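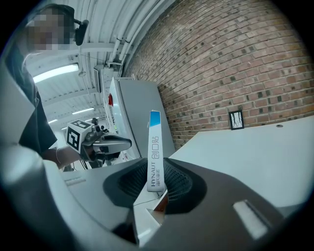

Idle Frames

The arm missed the box again at ten past four, and Fiifi Tetteh wrote it down.

He had a spreadsheet open on the bench computer with one row per attempt. In the last column he put a word or two. Early. Early. Fine. Early, tipped. The arm would come across the table to the box of plasters, slow down nicely, line itself up and then close its fingers while the box was still a centimetre short of where it ought to be. Sometimes it got hold of a corner. Mostly it knocked the box flat, and then it went through the rest of the motion with nothing in its grip, carrying the nothing over to the tray and letting go of it with great care.

"Is that it putting it down?" said Marta, from the other bench.

"That's it putting it down."

She went back to her soldering.

There were four of them at Brikside and Fiifi was the one who looked after the software between the recordings and the arm. He didn't train the model. Joanne did that, from home, with the curtains drawn because of the glare. He didn't do the recordings either, though he'd had a go when they started. His part was the pipeline. A recording went in at one end as video and marker poses, and came out at the other as something Joanne could use. It was nearly 2,000 lines of Python, and he had written most of it in his first winter there, in a coat.

The customer was Skilline, who supplied first aid kits to building sites and wanted them packed. Plasters, gauze, tape, scissors, a foil blanket. The gauze was all right. The tape was all right. The plasters were a tall thin box that had to be stood up in the corner of the kit, and they had promised Skilline it would work by the end of September.

Joanne rang at half past.

"How many?" she said.

"I'm not at 100 yet. It doesn't matter. It's bad."

"Bad how?"

"It closes early. It's the same as yesterday."

"Then it's latency. Your camera's behind."

"I measured the camera."

"Measure it again," she said. She wasn't being unkind. It was what he would have said to her.

So he measured it again. He put a clock on a monitor, pointed the wrist camera at it and compared the time in the picture with the time in the log. It came out the same as it had in the spring. He checked the gripper next. He sent it a command to close, waited for the encoder to say it was moving, and did that over and over until Marta asked if he could please stop, it sounded like someone eating. The gripper was fine. If anything it was a little slow, which ought to have made the fingers late.

He thought about the marker poses. They came from the cubes on the hand-held grippers, and the tracker could be thrown by a bright tube light on a shiny surface. He pulled up a few recordings and drew the paths on the screen, one on top of another, a loose bundle of coloured lines all coming in to the same place. They were clean. He turned the bundle round with the mouse and looked at it from above, and from the side, and there was nothing wrong with it.

Marta left at six. She told him the heating would go off at seven and that there was soup in the fridge with Fabbri written on the lid, which was the name of the shop and not of a person, so he could have it.

He had it. He ate it standing up and watched the arm, which he had left in its home position with the motors on. It made a very small noise when it was holding still, a sort of hum that went up and down. He had stopped hearing it most days.

What bothered him was how sure it looked. A model that didn't know where the box was would dither. He'd seen that plenty of times, the fingers opening and closing, the wrist rocking. This one didn't dither at all. It came in on a good line and closed as if that was the moment it had been shown.

He sat down and opened a recording. He picked one of Dev's, because Dev had done most of the plasters, and he didn't open the processed file. He opened the raw one and let it play at normal speed.

The hand came in. It slowed down. It stopped with the fingers either side of the box, or nearly, and it stayed there. Fiifi could count it. One, two. Then the hand shifted forward a little way and the fingers closed.

He played it again. Then he played another, and another after that. Dev always stopped. He'd bring the tool up to the box, wait, look, nudge it forward and close. It was only on the plasters. With the gauze he just grabbed it.

Fiifi rang him. There was a television on in the background, and a child.

"When you do the plasters," Fiifi said, "you stop before you pick them up."

"Do I?"

"Every time. For a second or two."

Dev thought about it. "They fall over," he said. "If you go in quick they fall over. You've got to get there and have a look, and then go in the last bit. Why, is it wrong?"

"No."

"I can do it faster."

"Don't do it faster," Fiifi said. "It's good. Sorry to ring you."

He opened the processed version of the same recording and stepped through it one frame at a time. The hand came in. It slowed down. The fingers closed. There was no stop, and there was no nudge either.

He knew where it had gone before he looked. It was in a file called trim.py, and it had his name at the top. In that first winter the recordings had been full of people standing about. Somebody would pick up the tool and then scratch their nose, or turn round to answer a question, and Joanne's models had learned to stand about too. One of them had spent a whole afternoon hovering over a roll of tape. So he had written a function that looked for stretches where the tool wasn't moving and cut them out. It had a threshold for speed and a threshold for length. He had picked both by eye, and it had worked, and Joanne had sent him a picture of a cake.

The nudge was slow. It was slower than the speed threshold. The function had taken it for more standing about and cut it along with the wait, and joined the two ends together, so that in the data the fingers began to close at the place where Dev had stopped to look.

There was a second thing. Further down, if too much of a recording had been trimmed, the whole recording was dropped. He ran the count. Dev had made 837 recordings of the plasters and 694 had gone through to Joanne. He played some of the ones that hadn't. They were very careful. In one of them Dev stopped, backed off, came in again from a slightly different side, stopped again, and then picked the box up so gently that it didn't sway.

Fiifi watched that one several times.

The heating had gone off. He put his coat on and changed the function. He didn't take it out. He made it leave alone anything that came in the stretch before the fingers moved, and he made it look at how far the tool had travelled over the whole of a pause as well as how fast it was going, so that a slow push counted as a push. He lifted the rule that dropped recordings, and had it write their names to a list instead, for a person to look at. He wrote two tests, using a piece of one of Dev's recordings for each. The first passed. The second failed, and it took him until after nine to find that he'd got a sign the wrong way round.

Then he ran the lot through again from the raw files and sent Joanne a message with the path in it.

She rang straight away. He could hear her typing.

"What did you do?"

He told her.

"So it was being told to close there," she said.

"Yes."

"All this time. I've been changing the learning rate."

"I know. I'm sorry."

"I signed it off," Joanne said. "I asked you for it, if you remember. I said get rid of the dead bits." The typing stopped. "Right. It's started. It won't be done till the morning. Go home."

He went home. The bus went past the Skusholm depot with all its lights on, and he got off two stops later and walked.

In the morning Joanne had left a new checkpoint and no message. Marta was in already. He loaded it, set a box of plasters upright on the table and started the arm.

It came across and slowed down. With its fingers either side of the box it stopped. The hum went up and down. Marta had turned round on her stool.

"Is it stuck?" she said.

"I don't think so."

It moved forward a little way and closed. The box came up off the table, leaning slightly, and went over to the tray. It was put down on its end and it stayed on its end.

Fiifi wrote Fine in the last column. He took the box out, put it back in a different place and started the arm again. The second time it stopped for longer than he liked, and on the fourth it knocked the box flat, and he wrote that down as well.

Dev came in at nine with his bicycle helmet still on and asked if they wanted more plasters doing.

"Yes," Fiifi said. "Same as before. Take as long as you want."

Dev went to get the tool.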